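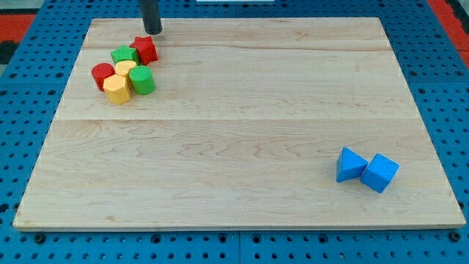

Can a neighborhood group apply for a Rendholm small grant if it isn't a registered charity?
It can, as long as a registered group agrees to hold the money and sign for it. The form has a box for that on the second page, and both groups need to fill it in.

Rendholm Community Fund, September meeting, minutes

Present: Gijs Hendriks (chair), Liesbeth Nijs, Fenna Dewulf, Minoru Ikeda, and me, Hilde Baert, typing as fast as I can.

We started at 7:10 pm. Gijs asked if everyone had read the last minutes. Liesbeth had one fix: I wrote that the Fidden reading club asked for a second year of money, and they only asked if they could ask. Fixed, and the minutes were approved.

1. Where the money is
Fenna went through the account. We had 594 dollars come in from the summer book sale, all of it unrestricted, hooray! She has moved it to the small grants pot as we agreed in the spring. The bank still has our old mailing address, so she's going back with the signed letter (this is the second letter, I believe, and she was pretty polite about it).

2. Small grants
We had 3 applications this round. I'm putting down what we decided plus a bit of the talk, so the people who applied can see how we got there.

Fidden reading club, snacks and bus fare for the kids. Everyone liked this one. Minoru wanted to know who rides along on the bus and the form did say, it was just on the back. Approved in full, 181 dollars.

Kuipers Street tool library, new shelves. We went back and forth for a good while. Gijs thinks they should try the lumber yard for a donation first, Liesbeth thinks they've been asked to try one more thing every time they apply and she'd like us to stop doing that. I'm with Liesbeth and said so. Vote was four to one in favor, with the amount to be settled once they send a written quote.

Trillovance, ride scheme for seniors. I should say that my sister drives for them, so I stayed out of the vote and just took notes. The others want to see proof of insurance for the drivers before going any further. Held over to next time. Fenna will write to them.

3. The question and answer sheet
The short one at the top of this page is new. Minoru wrote it after we got that same question again and again over the summer. Gijs would like a longer sheet, Minoru would like somebody else to write it. Left there for now. If you have a question that should go on it, please send it to me!

4. Thank-you notes
We are behind. Liesbeth brought cards and we signed a stack during the break, but the book sale donors still need theirs. I'm taking those home. Fenna asked if email would do for the smaller gifts and we couldn't agree, so cards for everybody this year.

5. Anything else
Minoru asked about moving the start time to 6:30. Gijs can't get here from work by then. We're staying at 7.

Liesbeth wants to step back from reading applications after the winter round. She'll stay on for everything else. We need a new reader, so please ask your friends.

To do
Fenna: bank letter, letter to Trillovance
Gijs: tell Kuipers Street we need the quote
Minoru: call Fidden with the good news
Hilde: donor cards, these minutes

Finished at 8:45 pm.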